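July, evening

Finished the second reading of the Larneck manuscript. It runs to 287 pages, of which the last 40 are notes, and the notes are better than the chapters. The argument is that the customs league of the valley towns produced a national feeling before it had a national language to put it in. I accept the first half. The evidence for the second is thin and rests almost wholly on the petitions from Tanguy, which were drafted by clerks and signed in blocks.

Went back to the petitions themselves after breakfast. The printed edition gives 209 items. The word translated as "nation" occurs in the early ones only in its legal sense, meaning the body of persons entitled to sell at the fair. The shift to the wider sense comes after the road to Zumton was opened, and even then it is uneven. In several petitions both senses stand in the same paragraph. The author treats this as confusion. I would treat it as drafting practice: the clerk kept the old formula at the head and let the new usage in lower down, where the complaint was set out.

Checked the chapter on schoolbooks against my own cards. Two page references are wrong and one quotation has lost a negative, which reverses its meaning. Wrote this into the report without comment. The map is also unusable as it stands – the border is drawn as it was settled later, not as it stood when the league was founded.
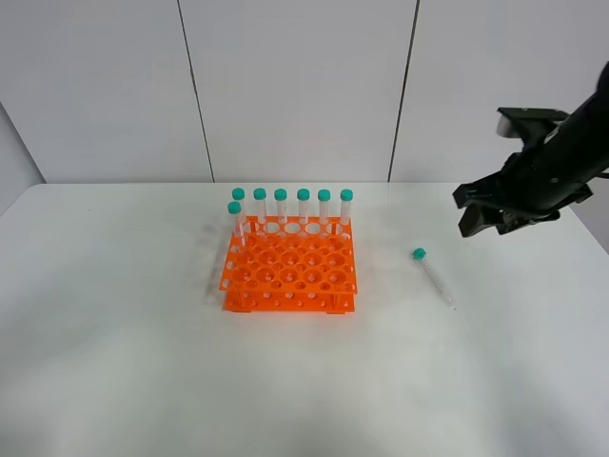
Orange rack, two tiers, seven tubes upright and one on the table.

Afternoon on my own paper for Nellcombe. The section on exiles is still too long. I had been using the word "diaspora" for the traders who settled down river, but they went back each winter and paid dues at home, so it will not do. Changed it to "absent members" throughout, which is clumsy but is what the sources say. Cut the passage on flags. It repeated the standard account and added one date.

The difficulty is one of scale. The league at its height had 926 enrolled households, and I am asking that number to carry a claim about mass politics. The usual test, whether people who would never meet thought of themselves as belonging together, hardly applies when most of them met twice a year over the price of hides. It may apply to the women and hired men, who were not enrolled and did not travel. For them there is one source, the poor box register, and I have only seen the first volume.

Ordered the second volume. The form asks for a shelf mark under the old system, so I gave both.

To do: send the report; redraw the table of petitions by year with the two senses in separate columns; find out whether the Zumton road tolls were farmed or collected directly. Began the table at nine and stopped at the fourth year, where the numbering in the edition skips – will need the microfilm.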